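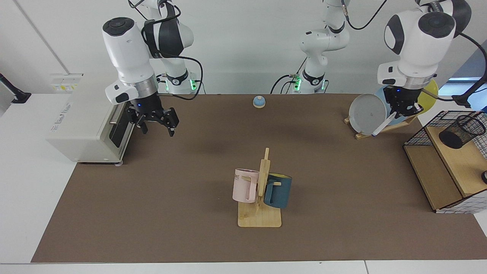

Is the Lulow worth it if you already own a full-size oven?

For a household of one or two, it is. I've had mine since April and my big oven has mostly turned into a place to keep baking sheets.

What got me was the toast. I eat a lot of sourdough, the kind with holes you could lose a grape in, and my old pop-up toaster burned the crust and left the middle pale. The Lulow browns the whole slice evenly, right out to the corners! Setting four is my sweet spot (five if the loaf came out of the freezer).

Then I started roasting in it. Carrots, chickpeas, half a squash, a tray of cherry tomatoes with garlic that I put on everything for a week. It heats up so fast that I don't bother planning ahead, I just turn it on and start chopping. Titilayo Akande, who got me hooked on small-oven cooking in the first place, told me to try salmon at 400 for 9 minutes, and I've made it that way every Sunday night since.

A few gripes. The timer stops at 60 minutes, so a slow-cooked anything means coming back to reset it. The crumb tray sticks a little and you have to wiggle it. And the bell is LOUD, my dog still leaves the room. The pan that comes with it is thin and warped on me the second week, so I swapped in a heavier one from Commont and it's been great.

Cookies come out lovely, by the way, six at a time. I keep a log of dough balls in the freezer now and bake a batch after dinner whenever I feel like it. Next up is a small pan of cornbread.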